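关于我们

首页 关于我们 测试项目 报告目录 场地 联系

Zestenmont是一家做机器作业评测的公司。客户把机械臂、移动底盘或者整机送来,也有人只送一套控制程序,我们让它干活,记下它干成了什么、没干成什么,然后写报告。我们不生产机器人,不卖零件,也不替任何厂家做推广。

公司现有15人,一半在测试间,一半写程序和报告,几个人两边都做。办公室在一楼,测试间在后面,中间隔一条走廊。走廊里常年放着等着上架的货箱,来访时请看脚下。

我们回答什么问题

找上门的客户问法各不相同,归到一起是同一个问题:机器现在能不能做家里和车间里的杂活。

杂活是我们自己的叫法。收碗、叠毛巾、把东西放回筐里、把零件从料箱里拣出来摆到托盘上、给工位补螺钉、擦台面,都算。焊接和喷涂不算,那些活早就有成熟的设备,位置固定,工件固定,周期固定。杂活难在东西每次放的地方不一样,方向不一样,有时候还压在一起。人做这些事不用想,所以很少有人把步骤写下来,等到要教机器的时候才发现缺一份说明书。

我们目前的看法写在每份年度汇总的第一页,照抄如下:

单个动作,物体已知、摆放规矩、光线稳定,多数送测系统做得了。

连着做几个动作,中间不需要人扶一把,少数系统做得了。

换一个没见过的房间、没见过的碗,还要在限定时间内做完,我们还没有给任何一套系统打过通过。

有客户嫌第三条写得太重,要求改成“有待提高”。我们没有改。

怎么开始的

Aarne Hämäläinen和Lesego Mathebula原来在同一家食品包装厂做设备维护。厂里买过一台装箱用的机械臂,演示的时候很顺,装到线上以后经常停。两个人轮班去按复位,按了一个夏天,顺手把每次停机的情况记在一本格子本上:几点停的,手里抓着什么,前一个动作是什么,按了几次才恢复。

那本格子本后来被供货方借去复印。供货方的工程师说,他们自己的测试记录没有这么细,因为他们的测试都是在自己的车间里、用自己挑的纸箱做的。Aarne从那时候起想做一家专门干这件事的公司,Lesego过了一年才同意辞职。

第一间测试间是租来的旧汽修铺,地面有坡度,桌子要垫木片才平。头一批测试就在垫了木片的桌子上做。后来我们搬到现在的地方,地面平了,但保留了一张可以调倾斜的台子,因为别人家的厨房台面也未必是平的。

格子本还在,放在会议室的书架上,可以翻,请不要带走。

测什么

测试任务放在一个叫Pemska的任务库里,一共80项,家务和车间都有。每一项写成一张单子,内容包括要用的物品、起始摆放、完成标准、时限、允许的人工干预,以及哪些情况算失败。

单子写得很啰嗦。以“把台面上的东西收进筐”为例,单子上规定了筐可以斜着放,也可以正着放;东西落进筐里才算,搭在筐沿上不算;筐被推动超过一掌宽要记一笔;东西掉到地上,机器自己捡回来可以继续,人捡回来则这一轮作废。初看起来像在刁难,写单子的人都是自己在台子前面吃过亏的。

家务部分用得最多的是厨房和餐桌上的东西。碗、杯、勺、水果模型、海绵、抹布、塑料筐。车间部分用得最多的是料筐、托盘、垫板、短轴、扎带和各种袋装小件。两部分有不少重叠,网底的塑料筐在厨房能装菜,在车间能装料,对夹爪来说难处是一样的:壁上到处是开口,指尖容易卡进去,深度相机又常常把格栅看成空的。

同一项任务一般先在仿真里跑,再上真台子。仿真便宜,夜里也能跑,可以一次换很多种摆法。一套系统在仿真里要跑满3,000轮,我们才安排它占用真台子的时间。仿真里的台面做成打孔板的样子,物品放在上面,机械臂从一侧伸过来操作。孔板对视觉也是一种干扰,成排的孔远处密、近处疏,有的系统在找小件的时候会把孔当成目标。 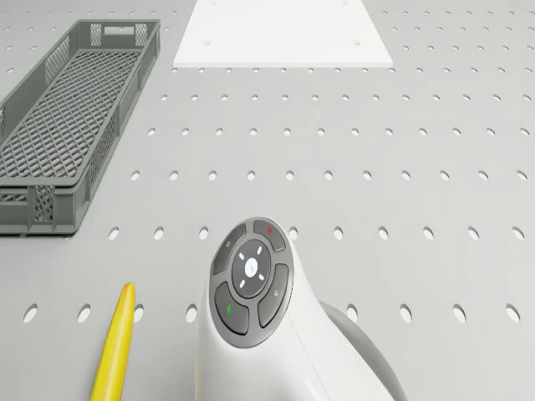
Femi Adeyemi不赞成把仿真的结果算进总分。他在给我们的来信里写道,仿真里抓得再稳,也说明不了机器到了别人家里会怎样,家里的筐用过几年,边是歪的,底上粘着菜叶,台面上还有水;如果一份报告把仿真成绩和真机成绩加在一起,读的人只会记住那个大的数。他建议两项分开写,仿真那一项用小一号的字。

信里的建议我们采纳了一部分。现在的报告里两项成绩分开列,不再相加,字号一样大。仿真成绩旁边写明用的物品模型、摩擦参数和相机设置,读的人可以自己判断该信多少。水和菜叶的问题还没有解决。真台子上我们有湿台面的任务,仿真里暂时没有,报告里会标出来。

失败怎么记

报告里最长的一章永远是失败记录。成功只需要写一个时间,失败要写清楚停在哪一步。

我们把失败分成五类:没看见、看错了、够不着、抓不住、放不对。没看见和看错了常被混为一谈,处理办法却差得远。没看见的时候机器通常会停下来等,看错了的时候它会很有把握地去抓一块阴影。前一种浪费时间,后一种会碰翻东西。

抓不住这一类里,碗占了很大一部分。碗口是圆的,碗壁是弯的,表面又亮。两指夹爪一般的做法是一指在里、一指在外,夹住碗沿提起来。听上去简单,做起来有几个麻烦:里侧那根手指下得浅了夹不牢,下得深了会顶到碗壁的弧面把碗推走;釉面反光会把灯和夹爪自己的影子都映进去,腕上的相机离得近,看见的常常是一片亮斑加一块黑影,很难从里面分出哪里是碗沿。

车间里的同类问题出在抛光件上。Ballent是我们做时间最长的一个车间项目,内容是从料筐里取抛光的短套筒,套到立着的芯轴上。套筒和碗的材料、大小都不同,失败记录放在一起看却很像,都是看着夹住了,一抬就转,转到一半滑下去。做Ballent的那组人后来把碗的任务单借过去改了改,直接拿来用。

真台子上的碗有陶的,也有搪瓷和塑料的。塑料碗轻,容易被推跑;陶碗重,容易转;搪瓷碗两样都占一点,还会响。测试间的同事听声音就知道隔壁在测什么。

时间也记。人收一张四个人用过的餐桌很快,边说话边收也很快。送测系统收同样的桌子,慢的时候我们会去倒杯水再回来。慢本身不算失败,只要在时限内。但是报告里会写人做同一件事用了多久,放在旁边一栏,由读报告的人自己比。
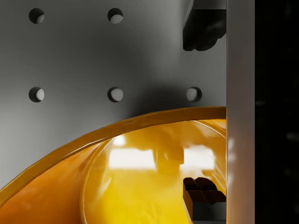

人工干预同样要记。伸手扶一下、按一次复位、重新开一次程序、把物品挪回能看见的地方,都算一次,分量不同但都写。送测方的工程师可以在场,可以看屏幕,要动手先举手,由当班的人记下时间再动。刚来的工程师往往不习惯,看着东西快掉了手就伸过去了。我们理解这种心情,照样记一次。

有一类干预很难记,就是事先摆得太好。东西摆得端端正正,间距刚好够夹爪张开,机器当然好做。为了避免这种情况,起始摆放由程序抽取,再由一位不认识送测系统的同事照着摆。抽到什么摆什么,抽到两只碗套在一起也照摆。

我们的台子

真台子共有三种。厨房台是一段带水槽的柜子,水槽接了水,能开。餐桌台是普通餐桌,配四把椅子,椅子会被推到不同位置。车间台是金属打孔台面,可以上螺栓,固定料架和夹具都方便,换任务也快。

照明没有统一。厨房台上方有窗,下午会有光照进来,有些系统到了那个时间段成绩就往下掉。送测方几次提出装遮光帘,我们装了,默认不拉,拉帘子的那一轮单独注明。普通人家里谁也不会为了收碗去拉窗帘。

仿真环境由Bello Ekpo带着两位同事维护。台面、筐、碗、板子的模型大多照着库房里的实物量出来,尺寸对得上,重量尽量对得上。反光和阴影花的时间最多,头一版的碗太哑,相机看得清清楚楚,成绩好得不正常,后来把表面调亮,成绩才和真台子接近了些。软的东西,比如抹布和塑料袋,仿真里还做得不好,所以凡是带布的任务,我们不出仿真成绩。

物品库房在走廊尽头。每件东西有编号,磕了碰了要登记,缺口大过指甲盖就换。换下来的碗拿去茶水间接着用。

和谁一起做

我们的客户里有做整机的,有做夹爪的,有只做视觉程序的,也有准备采购的工厂和养老机构。采购方通常更关心机器坏了怎么办、夜里没人的时候能不能放心开着。这两个问题我们能答一部分:断电重启、网络中断、急停恢复都在任务库里;长期磨损不在,我们的测试周期不够长,不敢写。

Subramaniam是一家开连锁餐厅的公司,和我们合作收残台的任务。他们派了几位有经验的服务员来测试间,把自己的做法从头到尾做给我们看,单子就是照着那些做法写的。其中一位收碗前总要先把筷子拢到一边,她说不拢的话碗一摞筷子就掉。任务单里原先没有这一步,加上以后,送测系统的失败记录里果然多出一大段跟筷子有关的内容。

Ifeanyi Tamuno负责对外联系和排期,合同、保险、运输和进场手续都找他。送测的人通常先认识他,再认识台子。

独立性

测试费用按占用台子的时间收,和结果无关。报告写完先给送测方看一遍,送测方可以指出事实错误,可以附一页自己的说明,不能删改失败记录。不愿意公开的报告可以不公开,但是不能只公开其中一章。曾有客户把报告第二页的成功率单独印到宣传册上,没有带后面的条件,我们请他们收回了,后来的合同里就写进了这一条。

员工不得持有送测公司的股份。家里有人在送测公司上班的,那一轮不参与摆放和打分。

我们对家务机器人的态度

来访的人爱问,你们自己家里会不会买一台。测试间里答案不一样。Lesego说擦地的她已经在用,收碗的还要再等。Aarne说他家的厨房太小,人和机器转不开身。也有同事说,只要能把洗好的衣服叠起来,慢一点无所谓,放一晚上让它慢慢叠。

最后这种说法值得认真对待。不少杂活并不赶时间,机器花一个晚上做完,第二天早上能用就行。问题在于放着不管的那几个小时里会不会出事,比如杯子碰倒了还接着擦,水龙头碰开了没关。所以Pemska里加了一组无人看守的任务,成绩单独列,完成标准只有两条:该做的做完了,不该动的没有动。第二条到现在比第一条难得多。

车间的情况稍好。车间可以改,料架可以挪,筐可以换成夹爪喜欢的那种,工位旁边可以画线不让人走。很多工厂愿意为机器改一点布置,改完以后成功率上升很快。家里很少有人愿意这样改。我们给工厂写报告时会附一张布置建议,给家用产品写报告时不附。

来测试间看看

测试间每年十月开放,下午两点开始,需要提前登记。开放期间能看到正在跑的任务,也可以自己坐到餐桌台前面,用遥控手柄操作夹爪去收一只碗。多数人第一次会把碗推到桌子中间去。

请穿平底鞋,长头发请扎起来,台子周围的黄线以内在亮灯的时候不能进。小孩可以来,要有大人陪着,遥控台的椅子可以升高。

学校和培训班想借任务单上课的,可以写信来要,餐桌和料筐两组是免费的,印出来就能用。用完如果发现单子哪里写得不清楚,请告诉我们是哪一项、哪一行。

送测申请

请在申请里写明:系统类型、负载、夹爪形式、供电要求、需要几天进场调试、是否同意公开报告。只送控制程序的,请注明支持的机械臂型号和相机接口。申请由Ifeanyi Tamuno统一回复,排期以书面确认为准。设备请连同备用手指一起寄来,碗的任务很费指垫。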